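Notebook: Trasia lettering and print tests
11 July 2013

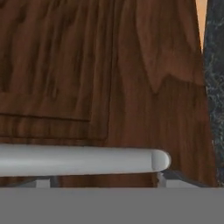

Cabinet front render, reddish-brown wood grain with the recessed panel at upper left.

Carried on from where Tamara and I stopped with chapter four. Big day! The new screentone sheets from Jivico finally came and I got through a whole stack of tests before lunch. Short version: the 20 percent dot is the one. It holds up at print size, it doesn't go to mud on the cheap paper, and it makes the night pages of Trasia look so much closer to what I had in my head last December.

Tests, same page each time (the rooftop argument, page five):

Old sheet, scanned gray, then converted. Moire all over the sky. Knew it would, did it anyway so there's something to compare with.
New sheet, scanned as line art. Lovely. A few dots fill in where the glue was thick near the chimney.
New sheet, scanned as line art, shrunk to the paperback size. Still lovely!! Slight pattern in Rengifo's coat, only if you go hunting for it.
Digital tone laid down at final size. Cleanest of the lot, but it looks a bit cold next to Tamara's inks. Keep for the flashbacks, where cold is what we want.

So: hand tone for the present day, digital for the flashbacks. I love this, the reader gets a little shift without a caption having to say "years ago."

Lettering. Tried the balloons a size smaller on the market pages and got back so much room for the crowd. Tamara's crowds deserve it (the man arguing with the fish seller has a whole life, I want a side story about him). Jivar talks too much on page two, though, and the smaller size only hides that. Cut his second balloon. He says it all with his eyebrows anyway.

Sound effects: drew the door slam by hand four times. The third one is best, a bit crooked, with the last letter running into the gutter. Need to ask Tamara if she minds it crossing her border line. If she does, I can pull it in and tilt it.

Read the chapter start to finish with the new order, reveal on a left-hand page. Huge difference. Before, you caught it out of the corner of your eye while still reading the stairs sequence. Now you turn the page and there's Rengifo with the letter already open. I got a jolt and I wrote the thing. It does mean the chapter needs two more pages or a spread somewhere, or everything after it lands on the wrong side. My vote is the spread, on the harbor. Tamara has been wanting to draw that harbor forever.

Problems:
Blacks on the last proof were weak in the top corner. Could be the printer, could be my levels. Run one more with the levels pushed.
Tape lifted some ink off page nine when I took the overlay away. Small patch on Jivar's sleeve, easy to touch up, but use the low-tack tape from now on.
The lettering file still has the old spelling of Rengifo in two balloons. Search didn't find them, they were turned to outlines. Fix by hand.

Tomorrow: new proof, harbor thumbnails, page nine touch-up. Tamara has the originals for pages ten on, so don't go looking for them in the flat file again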